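Trading Questions I Get All the Time

I've been posting my currency trades on this blog long enough that the same questions keep landing in my inbox, so I put the answers on one page. I'm a retail trader with a small account and strong coffee. Please don't treat any of this as advice for your own money!

What do you trade, mostly?

AUD/NZD and EUR/CHF, with a little USD/JPY when I'm feeling brave. I like pairs that spend weeks wandering around inside a range, and I'm perfectly happy to sit there with an order waiting near the bottom of one.

How big is your account?

I started with $3000 and I still keep it close to that. When it grows I pull the extra out at the end of the month (my spouse calls this the sofa fund, and yes, we did get a sofa).

How much do you risk on one trade?

Usually half a percent, and one percent if the setup is really clean. I work out the stop first and the position size comes after. If the stop has to be so wide that the size gets silly, I skip the trade.

Where do you put your stops?

Past the last swing high or low, plus a bit of room for the spread. On AUD/NZD I add 8 pips. I used to park them right on the round numbers and got tagged over and over. 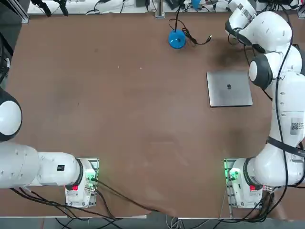
Ji-hoon Chae wrote in to say that eight pips is way too tight around the Sydney open, when spreads blow out, and that he doubles it until London gets going. Fair point – I'm asleep or making dinner for most of that stretch, so I don't feel it the way he does. If you hold overnight, listen to him.

Do you trade the news?

Nope. I'll hold a position through a rate decision if it's already well in profit and the stop is at breakeven. Opening a fresh one five minutes before is a coin flip with a worse spread.

Which broker do you use?

I'm with Brolex right now. I was on Plovus before that and moved over for the lower swap charges, which matter a lot when you hold trades for weeks like I do. Neither one pays me anything. Check the swap table on your own pairs before you open an account anywhere, and check both directions, long and short.

Can I copy your trades?

I'd really rather you didn't! My entries go up late, sometimes hours late, and by then the price has moved. Sang-wook Hwang runs the comment section when I'm away and he'll tell you the same thing, only less politely.

How do you keep your journal?

A plain spreadsheet. Pair, entry, stop, target, one line on why, one line on how I felt. That last column is embarrassing to read back but it's the one I learn the most from – "bored" shows up next to a lot of my losers.

Do you post your results?

Yep, good months and bad. The latest update is below.
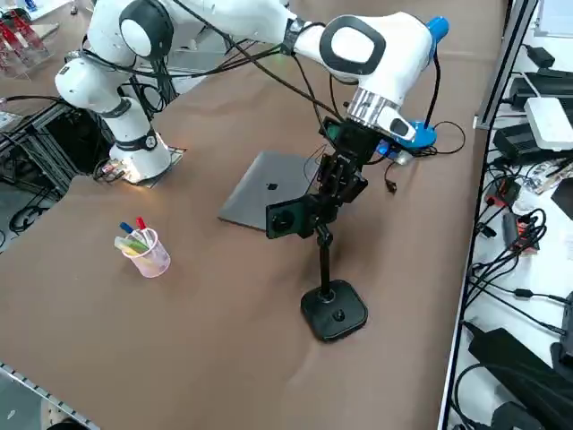 Morelli, October

A slow month. I took six trades, closed two for a profit, got stopped out of three, and scratched the last one at breakeven. One of the winners was a EUR/CHF long that ran much further than I'd planned, so I finished slightly up. I've still got an order sitting under the range on AUD/NZD and I'll leave it there into next month unless the range breaks first.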